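Workshop tips 151: Windscreen glass and the loaded car in town traffic

Trercombe Home Workshop

Equipment for the glass: two microfibre cloths, one flat-weave and one standard pile; a spray bottle; distilled water; isopropyl alcohol; a torch. Equipment for the load: ratchet straps, a rubber mat, an old doona cover.

Inside glass

The film on the inner face of a windscreen is mostly plasticiser from the dash, plus skin oil and whatever the demister carries up. It scatters low sun and is hard to see from the driver's seat with the car in the garage. Hold the torch almost flat to the glass at the lower corner to find it.

Mix equal parts distilled water and isopropyl alcohol. Ventilate the garage and keep the mix away from tinted film, polished plastics and screens. Spray the cloth, never the glass, or the run-off ends up in the demister vents. First pass with the standard pile, horizontal strokes. Second pass with the flat-weave (the Wovness one has no stitched edge and gets into the bottom corner better than most), vertical strokes. Any streak left can then be placed: a horizontal streak is from the first pass, a vertical one is from the second.

Wash the cloths at 60 degrees without fabric softener. Softener leaves a wax and you will be putting it straight back on the glass.

Outside glass

Wash with the bodywork, then go over it with a clay bar if water still beads in patches. Wipe the blades with the alcohol mix until the cloth comes away grey instead of black. Replace blades every 6 months if the car is parked outdoors. Bakos blades have the adaptor fitted in the box; check the hook size before buying.

Checking the result

Drive a town route towards the sun at a quiet time -- 3 pm works in May. Look for haze when passing from tree shade into open light. Check that lane markings, kerbs and the brake lights ahead stay sharp to the edges of the glass.
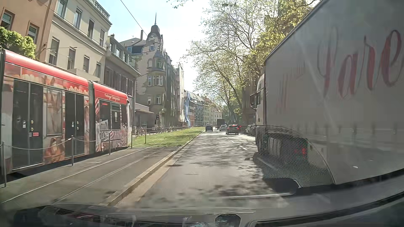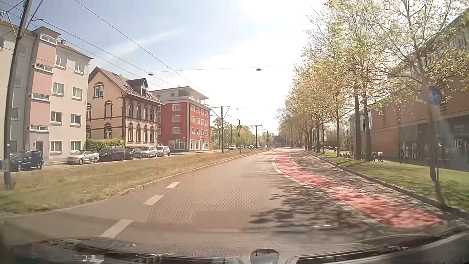 Cycle lane on the right.
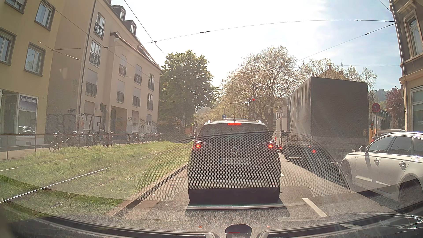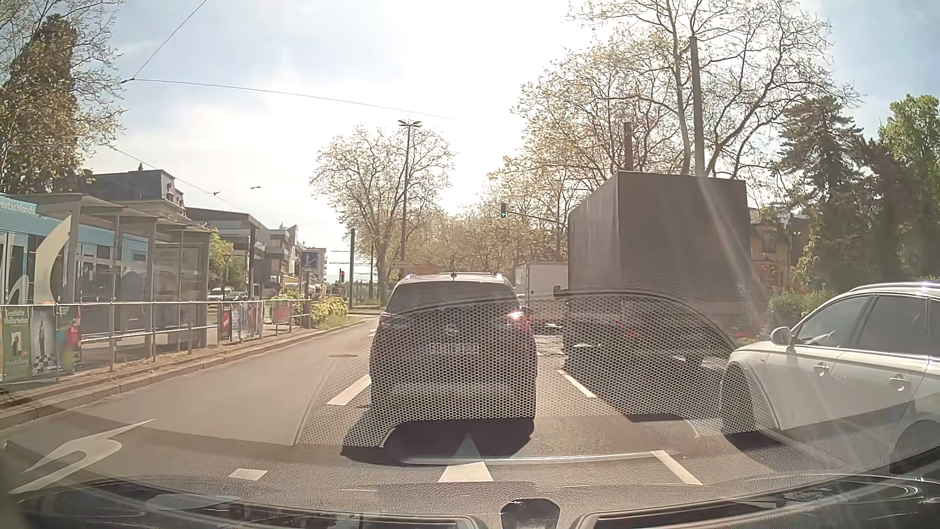
Can I use ordinary household glass cleaner on the inside of the windscreen?

Ammonia-free cleaner is fine on bare glass, applied to the cloth. Cleaners containing ammonia can damage aftermarket tint film and dull some plastics, so keep them out of the car.

Loading for stop-start streets

Town driving puts more braking on a load than highway driving does. Trams, trucks, turning cars and bikes all mean short stops, and a box that sits still at 90 km/h on the open road will travel forward at the third set of lights.

Heaviest items go on the floor of the boot, hard against the seat back. Put the rubber mat underneath first. Fill side gaps with soft goods in the doona cover, which can be tied off and pushed into shape. Nothing hard above the top of the seats unless a cargo barrier is fitted.

Run straps through the factory tie-down points. Luggage hooks on the side trim are for shopping bags and will pull out. Put one twist in any strap exposed to wind on the roof racks; it stops the drumming.

Keep the rear window clear. If it has to be covered, confirm both door mirrors are adjusted before leaving, and leave a longer gap behind trucks and vans, which hide the signals ahead of them.

Reset tyre pressures to the loaded figure on the placard, cold. Headlamp levelling may also need to come down a step -- the dial is normally to the side of the steering column.

Storage

Cirnmont tubs with the clip lid take the cloths, bottle and torch. Cap the alcohol mix, label it with the contents, and store it upright in the garage away from the heater. Do not leave it in a closed car. Straps go in dry, rolled with the ratchet on the outside.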